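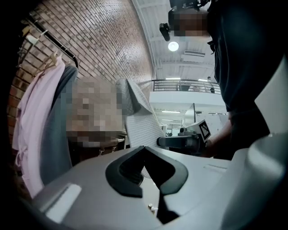
Re: [handheld-manip] Trajectory dropout on garment tasks, Flidska subset

On the Flidska subset, a list member wrote:

> We retrained on the released garment episodes and see a gap of
> 10 points in grasp success between the wrist-view-only policy and
> the policy that also gets relative gripper pose. Your report gives
> a gap of 2. Same backbone, same action horizon. Are you filtering
> episodes before training? The release notes do not say.

Yes, we filter, and the release notes should have said so. They will be corrected with the next upload.

The raw Flidska subset has 1520 episodes. We drop any episode in which the visual-inertial tracker loses the map for longer than half a second, and any in which the relative pose between the left and right grippers jumps by more than the closing speed allows. That removes 457 of them. If you train on everything, the relative pose channel carries a fair amount of garbage, and the policy that reads it suffers while the wrist-view-only policy does not. I would expect most of your gap to come from there.

Two further points on the rejected episodes.

First, they are not spread evenly over sites. Rurholm loses more than its share. Large white walls and ceilings give the tracker few features, and bright fixtures push the auto exposure down at the wrong moment. Brick and railings are fine. With the fisheye lens there is usually some texture left in view, but the tracker weights the outer ring low, so texture near the rim helps less than you might think.

Second, the inter-gripper pose in the release is computed from the two map poses. The printed marker on the gripper is used only as a check, when the other wrist camera has it in view. Marker pose from a fisheye image at a shallow angle is noisy in rotation, and we got worse results when we fused it directly. Kalinowski calibration files (the ones with the longer polynomial) reduce this but do not remove it. If you are still using the older set, please switch before comparing numbers.

The head camera stream is not used in either policy. It is in the release for people who want to work on viewpoint transfer – we have no result to report on that yet.

To reproduce the table, run the Zusteo loader with the strict flag and leave the jump threshold at its default. The rejected episode IDs are in a plain text list next to the index, one per line. I would be interested to see your numbers on the filtered set, and also per-site success if you have it, as our own per-site evaluation covers hanging garments only and has no folding tasks.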